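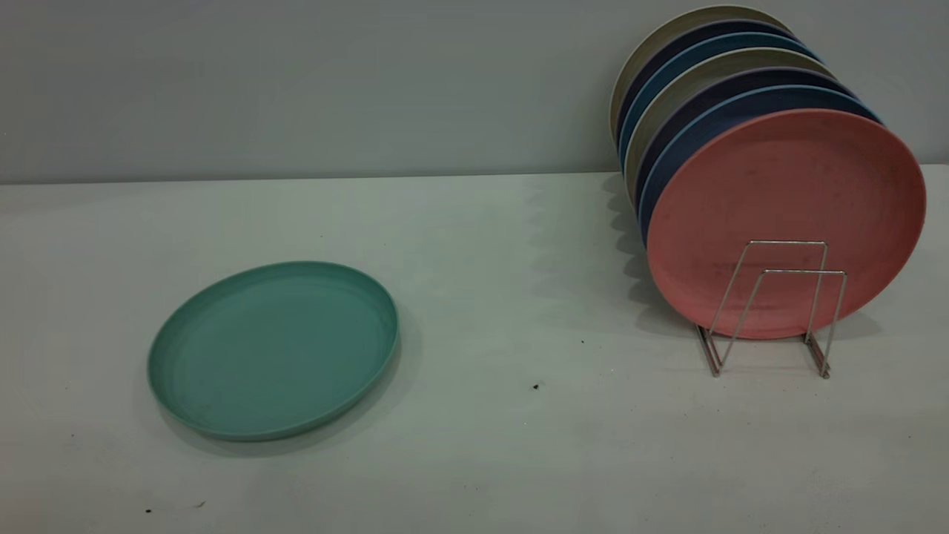 Detholm Tableware supplies plates, bowls and drying racks to school kitchens, day centers and small cafeterias. The plate line is made in solid colors, and each color is a separate stock item. Most kitchens order a mix. A typical rack of ours holds cream, navy, slate blue and salmon pink together in one wire frame, and the light teal plate is a round piece with the same low raised rim. The rim is the part of the plate we get asked about most, and it is covered under Plates below.

Background

The company was set up by Hülya Karaca, who had spent several years buying equipment for a contract caterer and kept a notebook of what came back broken, warped or stained. The first product was a rack. Plates followed when customers reported that their existing plates, bought from several suppliers over the years, did not sit at the same angle in the slots. Design and sales are in Dallville. Stock is held at the Astley warehouse, where orders are also packed and returns are inspected.

We have five product families. All of them are listed in the catalog with outside dimensions, stacking height and unit weight. Stacking height is measured with the pieces nested and dry.

Plates

Every plate has a flat center, a shallow well and a rim that runs unbroken around the edge. There is no foot ring. A foot ring holds water when the plate is turned over, and in a rack it catches on the wire. The underside is flat enough that a plate set down on a table does not rock.

The surface is matte. Gloss finishes show cutlery marks sooner and are slower to grip with a wet glove. Customers who want gloss can find it elsewhere, and we will name a supplier if asked.

Colors are used by kitchens in different ways. Some assign one color to each dining group. Some keep one color for allergen-controlled meals and store it apart from the rest. Others mix them freely and reorder by whatever is running low. We recommend that any color used for allergen control be written into the kitchen's own procedure and not used for anything else. Color alone is not a control.

Racks

Plates are loaded face-forward, one per slot, leaning back at a slight angle. The lean lets water run off the face to the lower rim and drip from there. Plates loaded with two in one slot stay wet where they touch. The wire is left open underneath so the rack can stand on a drainboard, a tray or a plain counter with a cloth under it.

Racks are sold separately from plates. The slot spacing suits our own plates and most others with a low rim. Deep-rimmed soup plates need every second slot. The Jibrin rack has wider spacing for bowls and is listed under its own heading in the catalog.

Testing

Samples from each production batch go through 40 cycles in a commercial dishwasher and are then checked for warp on a flat plate, for color change against a retained piece, and for lifting at the rim. A batch with any lifting is not released. Retained pieces are kept in a dark cabinet in Dallville, labeled by batch and color. The test sheet for a batch can be requested by quoting the number on the carton.

Color match between batches is close but not exact. Blues vary more than creams. If a matched set matters, order it at one time and ask for a single batch.

Ordering and returns

Plates are packed in single-color cartons. Mixed cartons are made up at Astley on request and take longer to leave. The smallest mixed carton holds 47 pieces, which is the number that fits the standard outer box with a divider in place. Customers often ask for a rounder figure, but the box does not allow it.

Replacement plates in the current colors will be kept in stock until 2036. If a color is dropped from the catalog before then, remaining pieces are set aside for customers who already use it. Chipped or warped plates can be returned with the carton number. Please wash them first and pack them with paper between each one.

Visits to the Dallville office are by appointment. Sample plates can be handled there, and one of each rack is kept out on the counter.

Filed under: Company / Who We Are

© Detholm Tableware, Dallville | Contact sales | Returns | Back to top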